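4.2 Release planning for flexible parts

The planner treats every rigid part as a single pose, and for the circuit board this is enough. Wires are more difficult. When the gripper opens, the free part of a wire moves in a way that our model does not predict, and the next grasp is then planned from an old estimate. In the first version of the software, called Hurkier, we planned the release point only from the position of the fingertips. We therefore added a second layer, Tondier, which keeps a short list of points along each wire and updates this list until the arm has left the tray area.

Both arms share one clock and one map of the cell. The map holds the four yellow bins and the steel tray as fixed regions, and only one arm at a time may reserve the tray. While a wire is over the paper, the other arm can still plan its own motion, but it must stay on its side of the table seam.

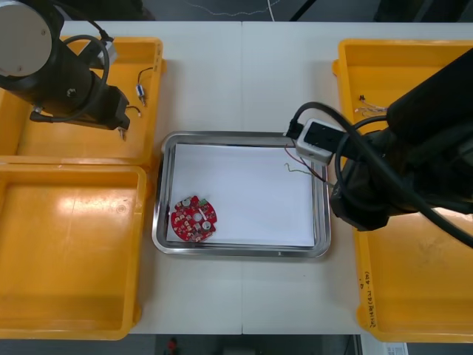
Farzana Cheema objected that a reservation of the whole tray is too strict, and that two smaller zones would let both arms work without a higher risk of collision. We agree in part. With two zones the planner needed 1090 ms for each cycle, compared with 1600 ms for the single zone, but it also rejected more paths near the centre of the tray. For this reason we kept the single zone in all the trials of this section.

After release, the perception module separates the wires from the board by colour and by width. The white paper helps with the red and brown wires, while a white wire on white paper remains our weakest case. The module then fits a curve through each group of pixels and marks the loose ends and the connector end. If fewer than 5 points are found on a curve, the result is discarded and a new picture is requested. We ran 40 trials with the same settings and did not tune the colour limits between them. 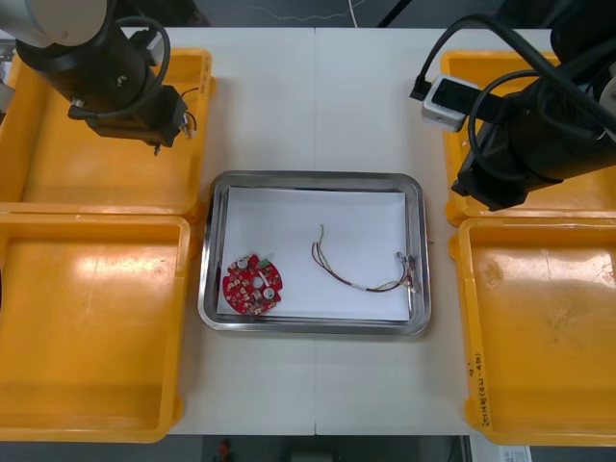 Figure 3. Board and wire harness on the paper-lined tray, with both arms above the upper bins.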